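Workshop notebook, Sundevton — July 2024
Woro build, the inventory screen again
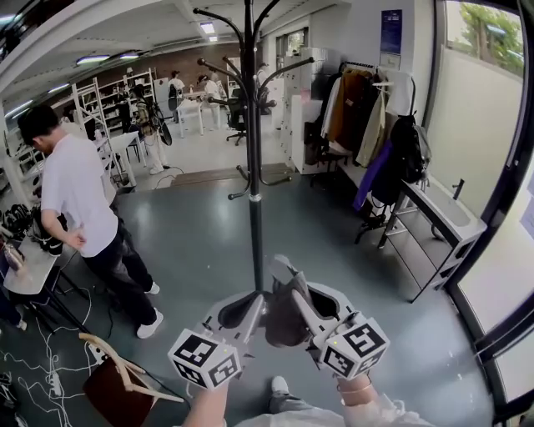
Where I'd got to

The save file bug from January is back, and I'm fairly sure it's my own fault. If you leave the Somard crypt with a full pack, the game writes your party's gear twice, and when you reload, the cleric turns up with three shields and no boots. I loved this for a minute, then remembered I have to fix it!

Item table is up to 2,465 rows now (the rings alone are a nightmare — who wrote all these rings? me, last winter). I pulled out about 300 duplicates and the crypt loads properly again, though the merchant in Zein still sells a blank potion for nothing.

Dialogue

Rewrote the ferryman. He had far too much to say before letting you cross, so he's down to 3 lines, and one of them is rude. The old version is in the attic folder if anyone misses it.

Still to do

Blank potion. Boots. Check whether the bard's song carries on after she's been knocked out, as it did in the last build — it sounded rather nice, so I may leave it in.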